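Panos de microfibra, notas soltas. Atualizado em 28 de abril de 2018, falta passar a limpo a parte das nódoas.

## Lavar

- Separados do algodão. Sempre. O algodão larga cotão e a microfibra agarra tudo.
- 30 ou 40 graus, nunca mais. Os da loiça podem ir a 40, os dos vidros a 30.
- Amaciador não. Nem um bocadinho, nem "só desta vez". O pano fica a empurrar a água em vez de a beber.
- Detergente líquido, metade da dose. O pó às vezes fica agarrado às fibras.
- Panos novos: primeira lavagem sozinhos, sobretudo os azuis e os vermelhos. Estraguei uma camisa branca assim em outubro.
- Pano com cera ou óleo não volta para a cozinha. Vai para a caixa da oficina e fica lá.

Se já levaram amaciador por engano: de molho em água morna com um copo de vinagre branco, 2 horas, e depois lavagem normal sem mais nada. Às vezes é preciso repetir. **Nunca vinagre com lixívia.** A lixívia também não faz falta nenhuma, come as fibras.

## Secar

Ao ar, à sombra. Na máquina só em temperatura baixa e sem toalhitas perfumadas (mesmo problema do amaciador). Sacudir bem antes de pendurar, poupa metade do trabalho depois. Nada de ferro, a fibra derrete e fica aspera.

## Dobrar

Abrir o pano todo antes de dobrar. Parece perda de tempo, não é. Alisar com a mão do meio para fora, puxar os cantos, e só então a primeira dobra. Uma superfície de tecido ajuda, o pano não foge como na bancada lisa. Etiqueta sempre no mesmo canto, para ficar escondida dentro da dobra.
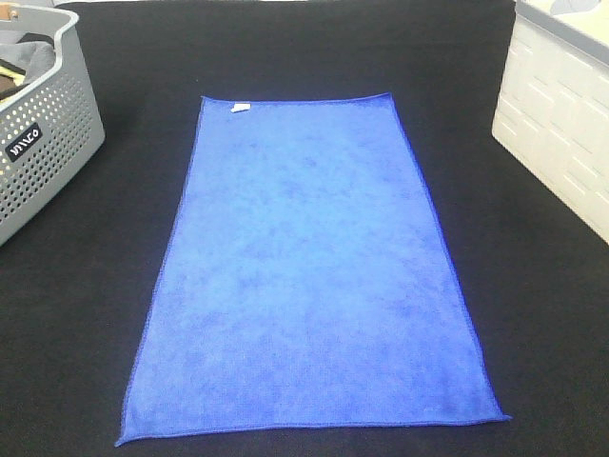 **Convém cortar a etiqueta dos panos de microfibra?**

Corta-se nos que vão servir para vidros, ecrãs ou pintura do carro, porque a etiqueta pode riscar ou deixar marca. Tesoura pequena, rente à bainha, sem apanhar a costura. Nos da cozinha e do pó pode ficar, e dá jeito para ver a temperatura de lavagem.

Depois de alisado:

1. Ao meio, pelo lado comprido. Bainha com bainha.
2. Outra vez ao meio, no mesmo sentido. Fica uma tira.
3. A tira em três, de uma ponta à outra.
4. Guardar de pé na gaveta, com a dobra para cima.

A Yolanda Palomino faz em rolo e diz que cabe mais. Na gaveta funda talvez. Na minha, que é baixa, o rolo desmancha-se cada vez que se abre.

Cantos esticados: se um ficar em bico, puxar o lado oposto com jeito, não o próprio canto. A bainha cede e depois já nao volta ao sítio.

## Guardar

Longe de lã e de esfregonas. Caixa com tampa se a despensa tiver pó. Um pano por tarefa e uma cor por divisão:

- azul, vidros e espelhos
- amarelo, pó
- verde, cozinha
- vermelho, casa de banho (e só lá!!)

Tenho 7 em uso e 4 de reserva, chega bem para uma casa pequena.

## Quando deitar fora

Molhar o pano, torcer, passar na bancada. Deixa rasto de água? Passa a pano de oficina. Bainha a abrir, idem. Áspero depois de uma boa lavagem, idem.

Ver ainda: manchas de café, e o truque do sabão de Marselha para a gordura velha.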